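Cudley Cell FAQ: Setup, Care and Repair

Most of these questions come from people who have just been told that the two-arm garment cell "basically looks after itself." It doesn't. Read this before you unplug anything.

Do the gripper fingers ever need replacing? They look fine.

They always look fine. The wear that matters is on the inside faces near the tip, and you won't spot it from across the room. Run a fingernail up the inside of each one below the slot. If it catches, swap the pair. Never swap a single finger. A new one next to a worn one gives you a grip that pulls to one side, and you'll spend the afternoon blaming the software.

Sola, who sell us the fingers, say a set is good for 2,929 cycles. I would love to know how they got a number that exact. We have had sets go well past it and one that was junk in a week. Check them every Monday and ignore the number.

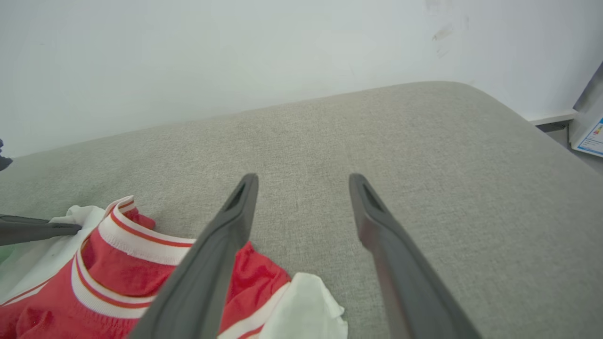
Can I clean them with whatever is under the sink?

No. Use a damp lint-free cloth and let them dry. Anything with a shine in it (furniture spray, the lemon stuff) leaves a film, and then a jersey slides out as soon as the arms lift.

Why does it keep dropping one shoulder?

People love to say it's the camera. Sometimes it is. Before you go there, check these in order:

1. Finger screws snug on both sides.
2. Both grippers opening to the same width. Use the gauge block, not your eye.
3. Cable slack at the wrist. The cable should hang free through the whole reach.
4. The teal connector on the camera module, pushed all the way home.

If all four are good, run the two-shoulder hold with a garment that has a wide neckline and watch which side gives first. Go slow. Half speed is plenty. 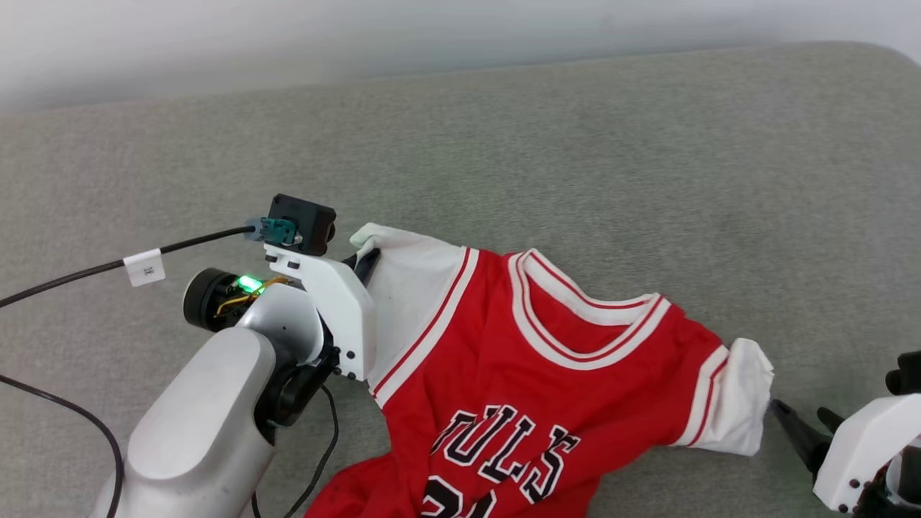
Do the hold test three times before you change any settings. One good hold proves very little, and neither does one bad one. If the same side lets go every time, the trouble is mechanical, and no amount of tuning is going to cover it up for long.

The green light is on. So it's healthy, right?

The light on the wrist board tells you the board has power. I have seen it glowing away on an arm that couldn't find its own home position. Treat it like the light in your refrigerator.

Do I have to recalibrate after moving the cell?

Yes, even if you only "nudged it." Shift the base by the width of a pencil and both arms will still go exactly where the surface used to be. The full routine takes 32 minutes if you leave it alone. Move the garment out of the middle first. Off to one side is okay for the arm check, as long as neither arm has to pass over it. Then open both grippers and bring the arms in.

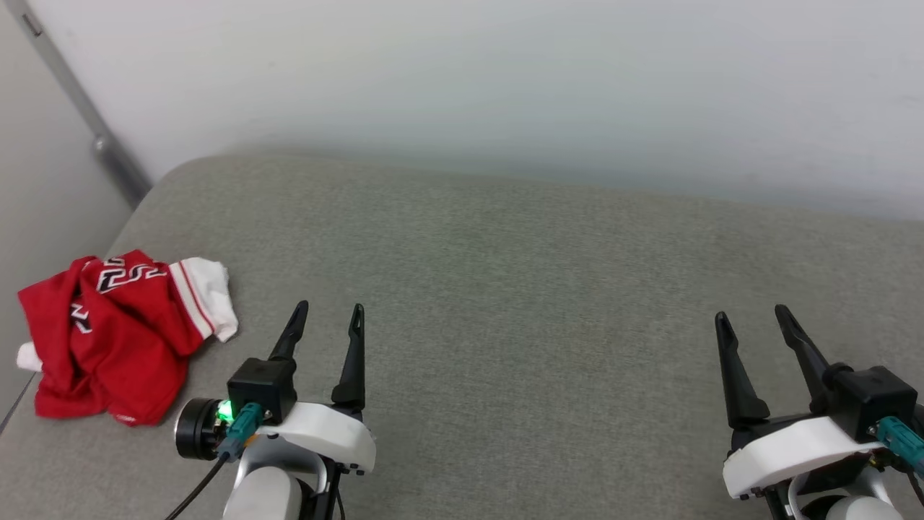

Page last changed: April

What about the Dow quick-cal script?

It's quick. I'm less sure about the cal. It checks 89 points and skips the wrist cameras altogether, so it can pass a cell whose fingers are closing beside the cloth. Fine for a first look after a power cut. Don't sign off a move with it.

How do I check a wrist camera by itself?

Park the arm low over a bare patch of fabric with the fingers open and look at the live view. You want both tips in view at nearly the same height and plain cloth between them. If one tip sits clearly higher, the mount has twisted or a finger is seated wrong.

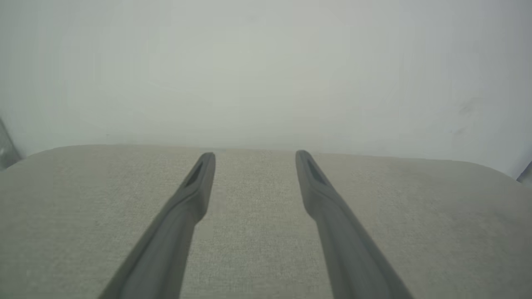

Loosen the mount a quarter turn, square it up, tighten, and look again. Do the other arm too, even if nobody complained about it.

I'm getting error 232. The manual says "contact service."

Error 232 is a lost wrist signal. Power down, reseat the connector, check the cable for a pinch, power up. If it returns the same day, replace the cable. Please don't tape it.

Is the Brudosach service plan worth it?

Ask them what is covered besides fingers and cables, which you can change yourself with a hex key. Get the answer in writing.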